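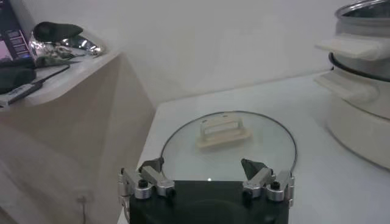 What should a shopper look for in the lid of a small electric cooker? A clear glass top that shows the food without being lifted, and a handle with enough room for fingers in an oven mitt.

Jan 26, 2020 - Monidano, the maker of small kitchen goods, today announced a program to supply replacement glass lids for compact electric cooker pots. The program opens in March and will cover 19 pot models, including those sold under the Asano and Skallex names.

Owners of small cookers have often had to replace the whole appliance after a lid was chipped or lost. Under the new program, a lid may be ordered on its own, with the handle already fitted. Handles will also be sold separately, together with the screw and washer needed to attach them.

"A cooker that still heats well should stay in the kitchen," said Uyên Ngô, director of household products at Monidano. "Students and people in small apartments use these pots for rice, soup and noodles, often every day. They asked us for a simple way to get a lid that fits, and we are pleased to offer one."

Customers are asked to measure the pot across the inside of the rim before ordering. A printed guide will be included with each lid and will also be available at service counters. It covers washing, storage and the safe handling of hot glass - lids should be left to cool before they are rinsed.

Replacement lids will be stocked at 169 stores and may be returned unused within 60 days of purchase. Orders placed by mail will ship within 7 working days. Lids for the Lã line of cookers are in development, and a date for their release will be given separately.

Stores wishing to carry the lids may contact the Monidano trade sales office.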